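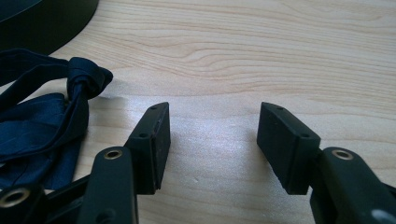

Dulten Community Orchard and Cider Apple Library
Progress report to the Sethi Fund, second period

We are very happy with how this period went, and there is a lot to tell you! When we last wrote, the grafting had only just started and the lower field was still under water. The field has drained well now that the old ditch along the Skumden road has been dug out, and we were able to plant the whole of the first block before the buds opened.

Trees

The grant paid for 300 rootstocks, and all of them are in the ground. Most were grafted with wood cut from old farm trees on the Tasance side of the valley. Those farms have been wonderful. One let us take cuttings from a russet that we had only seen in a nursery catalog, and it has taken better than anything else in the row. We lost a few young trees to voles in the far corner, where the grass had been left long. The guards are now set deeper and the grass is mowed short around each stem.

The pear row is behind. Our first batch of graft wood dried out in storage, so we will cut fresh wood this winter and try again. The money set aside for it has not been spent.

Tasting days

We held 2 tasting days in September, one at the orchard and one in the hall at Skumden. People brought apples from their own yards in grocery bags, coat pockets, even a baby stroller, and we spent both afternoons slicing, sniffing and arguing over names. Several of the apples matched nothing in our books. Those trees are now on the list to visit again at blossom time - flowers can settle a question that the fruit leaves open.

The leaflet on caring for an old apple tree was a hit. We printed 1000 copies and have only a thin stack left, so a second printing is in the budget request below.

School visits

The Tuesday visits are going strong. Each class adopts a short stretch of the row, weeds it, and measures new growth with a knotted string. The younger ones love the press more than anything, and we can't blame them.

Money

Spending is close to plan. Fencing came in lower than the quote, and we would like to move the $2000 left on that line to deer netting for the upper block and the leaflet reprint. Please let us know if you need a separate form for this change.

Next period

- Cut and store new pear wood
- Put up the netting on the upper block
- Finish the labels for the russet rows
- Revisit the unnamed trees in blossom
- Repair the gate on the Tasance side

The receipts and the planting map are attached.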